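# Leave the crumbs in

I've been chewing on the Greston results for a couple of weeks now, and the part I can't let go of is a tiny paragraph near the back that most people will skip. The group at Trultura collected 206 demonstrations with a hand-held gripper, trained a policy on them, and then went through the set and threw out every clip where the dishes or the table looked dirty. That left 165. They trained again on the clean ones, expecting a bump, and the score went down.

Not by much! They lost 9 points on dish pickup, all of it on used dishes, and the writeup sort of shrugs and moves along to the next table. I wanted to bang on the window and yell at them to come back.

I get why people clean their data. I've done it myself, plenty of times, with a rag in one hand and the gripper in the other (you feel silly filming a mess). A spotless table makes for a nice video, and it makes the runs easier to compare. But you're teaching a thing to work in kitchens, and my kitchen has never once looked like a product shoot.

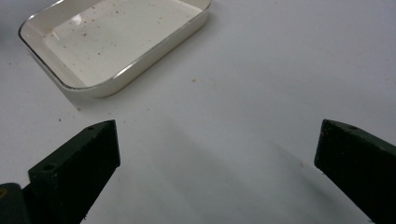 Some brown specks shouldn't matter to a policy that's reaching for a rim. The trouble is that we don't get to pick what it pays attention to. If every dish it ever met was perfectly clean, then a clean floor inside the dish may well be part of what "dish" means to it, and then somebody eats lunch and the whole idea falls over. Same goes for stains on the table, or a shiny streak on an inner wall, or scuffed fingers.

The Pintér method gets brought up a lot as the answer. You paint fake dirt onto clean clips and save yourself the bother. I tried it on Goltus, our own little set, and it helped some, though I only had 2 training runs to go on, so take that for what it's worth. My gripe is that fake dirt is dirt the way a programmer imagines it, sprinkled evenly like cake decorations. Real crumbs bunch up wherever they feel like it.

So my plea to anybody planning a collection this June is pretty small: wipe the lens and leave the table alone. Keep the ugly clips, and tag them if they make you nervous, so you can pull them later and see what you lose. I'd much rather read that comparison than one more clean-table score.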